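Storing small wire harnesses and round boards in shared trays without tangles

Community Help > Workshops and Benches > Storage and Sorting

Posted by Leire Cuesta, Atport

I should be grateful for advice on the storage of small wire harnesses. Our bench at Atport prepares parts for a light assembly job under the name Kamitz. Each set consists of one round circuit board, one harness and one small cylindrical part with its own leads. The parts are placed in open plastic trays and the sets are made up from there. The job runs to 200 sets and is to be completed by the end of October.

The boards cause little difficulty. The harnesses are the principal concern. They have several branches of unequal length, and when more than one is placed in a tray the connectors catch in the neighbouring loops. Separating them takes longer than making up the set.

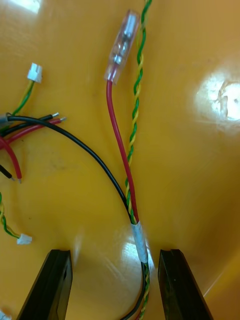 Harness with white tape wrap and clear insulated spade connector.

The tape holds the wires together at one point only, and everything beyond it is free to move. I have considered adding a second wrap further along, but the drawing from Zemis shows one and I am reluctant to depart from it without permission. I should also prefer not to use cable ties, as these must be cut off again before fitting.

I should like to know whether other members store such harnesses flat, hung or bagged, and whether a divided tray is worth the expense.

Reply posted by Asfaw Bench Services

We have handled comparable work for a number of years and would recommend the following to any bench in this position.

Harnesses should be stored flat, in a single layer, and all facing the same way. Hanging is satisfactory for long looms. For short pieces it allows the heavier connectors to swing and pull on the crimps, and we discontinued it after 2 months.
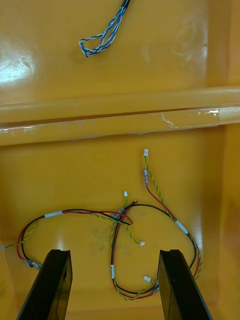

Divided trays are, in our view, worth having, provided that the compartments are wide enough for a harness to lie open without being folded. A compartment that is too narrow produces exactly the tangle it was bought to prevent. The twisted pairs are the usual culprits, as they spring back into a curl when released; the blue and white pair in the upper compartment has formed a narrow loop of this kind, and a loop of that size will readily take hold of any connector laid beside it. Such pairs should be kept on their own side of the divider. Members should also inspect any clear tape applied along a divider. Where it has wrinkled, it should be removed and the plastic cleaned before fresh tape is put down, as a raised edge will hold fine wires.

We would advise against a second wrap of tape unless the customer agrees to it in writing. A paper band, slipped on and off by hand, serves the purpose and leaves no residue.

With regard to quantity, we limit each compartment to 6 harnesses. The remainder stay in their bags until required.

Reply posted by kamitz_stores

Bags. One each. Cheap enough and they can be used again.

Reply posted by Stores and Kitting Team, Zemis

We have read the enquiry with interest and can confirm that a removable paper band is acceptable on this harness. Additional tape is not. The layout used on our own bench may be of assistance.

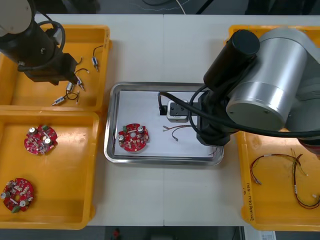

Zemis – Stores and Kitting Team

The parts are kept by type. Boards have a tray to themselves, as do the small cylindrical parts with leads, and the steel tray in the centre is reserved for the set being made up. It is lined with white paper, against which thin wires are easily seen. We change the sheet whenever it is marked or creased.

Boards should be laid so that they do not rest on one another. The tall silver capacitors are readily bent if a second board is placed on top. Lift each board by its rim.

The set is made up in the steel tray in a fixed order. The board is placed first, on the left half of the paper, and the harness is then laid out to the right of it with its branches spread. A missing or damaged branch can be noticed at this stage without the harness being handled again.
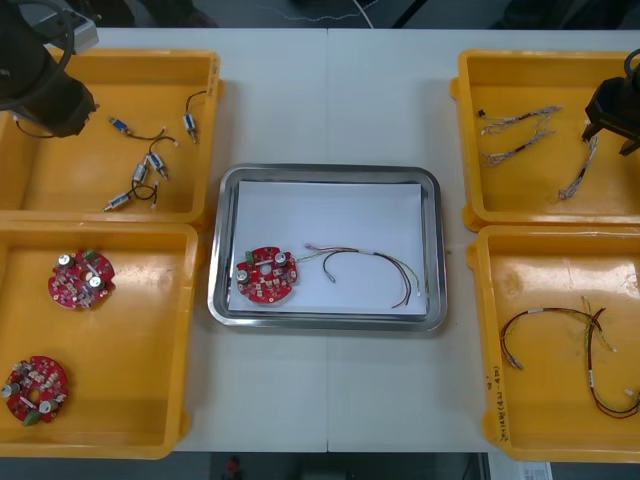
Points to observe when making up a set

Take one harness at a time, holding it at the tape wrap. Do not pull on a single wire.

If two harnesses have caught, lift both out and separate them on the paper. Attempting this inside the tray disturbs the others.

Lay the leads of the small cylindrical parts clear of one another when refilling the tray. They tangle less than the harnesses do – but they do tangle.

Return any harness with a loose connector to stores with a label attached. Repairs should not be attempted at the bench.

Further comment posted by Leire Cuesta, Atport

I am obliged to all who replied. We have adopted the paper bands and have ordered two divided trays. The first 65 sets will be made up under the new arrangement, and I shall report here if the bands prove too slow to remove. Could the Zemis team kindly state what width of paper they would suggest for the band?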